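サイト内検索 キーワードを入力 検索

Lideroについて

Lideroは、ターン制ストラテジーゲームの自作シナリオを検証する小さな会社です。マップ作者から預かったファイルを実際に最後まで遊び、スクリプトの不具合と難易度の偏りを報告書にまとめて返します。

「バランス調整済み」という説明書きを、私たちはあまり信用していません。作者本人が一番楽な進め方を知っているマップで、作者本人が三回勝ったというだけの話が多いからです。自分たちが書いた報告書についても、同じ程度に疑ってもらって構いません。

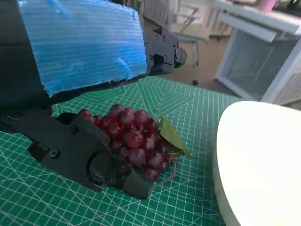 最初の仕事は、Levia用の長編シナリオ「Plekutby」でした。配布ページには全イベント動作確認済みとありましたが、444個あるイベントのうち118個は、どの順路で進めても発火しませんでした。変数の初期化が二日目の朝に走る作りなのに、条件判定は初日に済んでしまうためです。作者の方は最初、こちらの環境のせいだろうとおっしゃっていました。その疑いはもっともなので、まっさらな環境でもう一度やり直し、同じ結果をお渡ししました。

それ以来、報告書には必ず再現手順とセーブデータを付けています。手順が書けない不具合は「未確認」の欄に回します。この欄が長い報告書は見栄えがしませんが、消したことはありません。 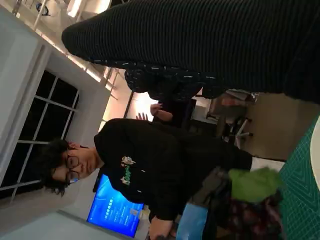

自動対戦だけで難易度を判定してもらうことはできますか。

自動対戦のみのご依頼はお受けしていません。Leviaのコンピューターは城の守りを空にして遠征する癖が強く、1000回対戦させても、その癖を1000回測ることになります。自動対戦の結果は、人が遊んだ記録の横に参考値として載せています。

社内で使っている計算ツールは「Brinkmann」といいます。部隊の戦力値を足し上げ、中立の守備隊との比を出すだけの地味なものです。比が100を超えたら勝てる、という説明を以前このページに載せていましたが、削除しました。飛行部隊が一つ混ざるだけで当てにならなくなる数字を、目安と呼んでいいのか今でも迷っています。

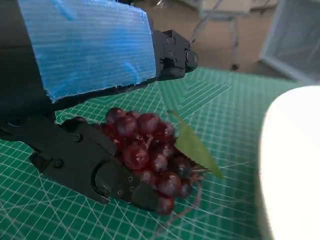

料金はマップの広さとイベント数で決まります。納期を半分にする特急料金の設定はありません。急いで遊んだ検証にどれほどの意味があるのか、納得のいく答えが社内で出なかったからです。

初心者向けのスクリプト講座も開いています。「誰でも一週間で書ける」とは言いません。変数の有効範囲でつまずいて来なくなる方は毎期いますし、教材のほうに問題がある可能性も捨てていません。第四章の除算の説明は、端数の切り捨てに触れるのが遅すぎるという指摘を受け、12月に書き直す予定です。

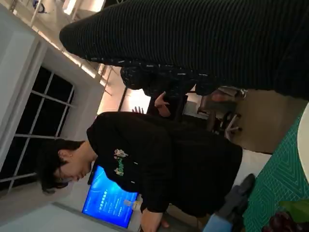
推薦文や受賞歴の欄は設けていません。依頼をくださった方の感想は、どうしても満足した方に偏ります。代わりに、公開の許可をいただいた報告書を、こちらの見落としがあとから見つかったものも含めて読めるようにしてあります。見落としの訂正は本文に上書きせず、末尾に追記する決まりです。

ご依頼の前に、まず一本読んでみてください。書き方が合わないと感じたら、ほかの検証者を探すほうが早いと思います。

最終更新:2022年10月15日

関連ページ
・公開報告書一覧
・「Plekutby」検証報告と訂正の追記
・Brinkmannの計算式と、当てにならない場合
・Leviaスクリプト講座 第四章の改訂について
・依頼時に送っていただくファイル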